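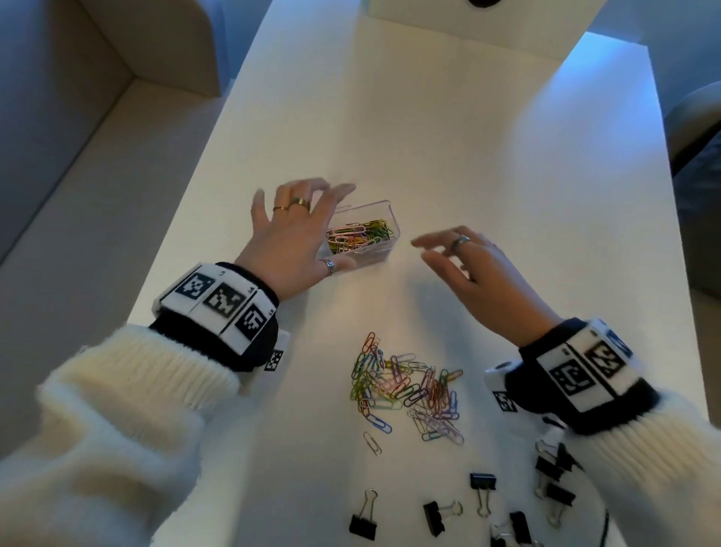

Both bands on, paper clips and binder clips out on the table.

I've had the Zodska wrist bands since July and I think I've finally used them enough to have opinions. They're for the sorting arm I'm building at home with Rangi Tautahi (my half is the learning side, his is everything with a screw in it). You strap on a band, do the task with your own hands, and the Planholm software works out where your wrists were from the square markers. Then the arm gets to learn from you. In theory!

Comfort first. They're thick and padded, and I like that a lot more than I expected to. I can pick at paper clips for a whole evening and forget I'm wearing them. Chunky sweaters are the one problem — the cuff bunches up behind the band and wants to creep forward over the markers, so I push my sleeves back before every session.

Tracking is very good as long as the markers stay in view. Turn your wrist all the way over and you may lose it for a moment, though the small side patches help. I've recorded 3,000 picks now and thrown out some 100, mostly my own fault for leaning in over the table. Paper clips are a mean test, by the way. They hook onto each other and come up in chains, and binder clips just roll the wrong way when you nudge them.

Less good: the setup guide. It covers the left band in detail and then sort of waves at the right one. Ximena Cisneros at our shared workshop had to show me how to register the pair. And $300 is a lot of money for two straps and a license, even nice straps.

I'd still buy them again. Four stars.
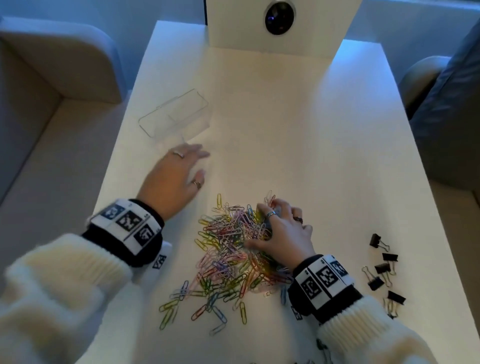

Do the bands need to be recalibrated every time you put them on?

Only if they've shifted a lot from where you wore them last. I do a quick check at the start of each session, and it takes 2 minutes — most nights I don't have to change anything.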